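Holloway toy library to reopen in April with longer hours

The Holloway toy library will reopen in April in the former Jestum shoe store on the north side of the square, three months after it closed its old rooms above the fire station.

The new space is on the ground floor and has its own parking. The old one was up two flights of stairs, which kept out many parents with strollers and nearly all grandparents who look after small children during the day.

The library lends toys the way other libraries lend books. Families pay $40 a year and can take home up to four items at a time for three weeks. The fee has not changed with the move. Households that already get reduced school lunches pay nothing.

At the time of the last inventory, the collection stood at 1,561 items, from floor puzzles and train sets to a full-size puppet theater that has to be booked a month ahead. Membership was 449 families, up from fewer than 200 when the library started lending outside the town limits.
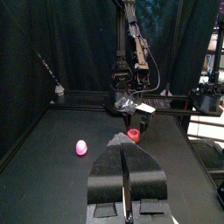

Most of the cost of the move was covered by a grant from Stimum, the regional fund for early childhood programs. The rest came from the town, which owns the building and is charging no rent for the first two years. After that the lease will be reviewed along with the rest of the square.

The grant also paid for new shelving, a sink and a washer. Returned toys used to be taken home in bags and cleaned in kitchens, so popular items were often out of circulation for a week or more. The library expects to have most returns back on the shelf the next morning.

Pretend food remains the most borrowed category, ahead of building blocks and dress-up clothes. It is also the one that loses the most parts. Sets that come back incomplete are now sorted into mixed boxes, and families can borrow a mixed box without it counting toward the limit of four.

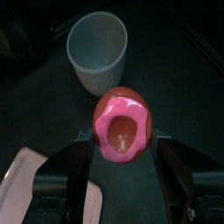
A toy donut with pink icing. Play food is the library's most borrowed category.

Opening hours will go from two afternoons a week to four, plus one evening until 7:30 p.m. The evening was the most common request in a survey of members last fall – many said they could not get there before closing on a workday.

A repair table will run once a month at the back of the store. Anyone can bring in a broken toy, including toys that do not belong to the library. Parts are free when the library has them in stock. Electronic toys are accepted only if the battery cover opens with an ordinary screwdriver.

The Stunoletti bakery next door will stay open during the work on the front entrance, which is due to be finished before the opening. Deliveries to both addresses will use the alley until then.

Toys borrowed before the move can be dropped off at the town hall front desk, and late fees for those loans have been waived. Donations will be accepted again once the library is open, with a limit of 50 items per household. Stuffed animals and car seats are not accepted.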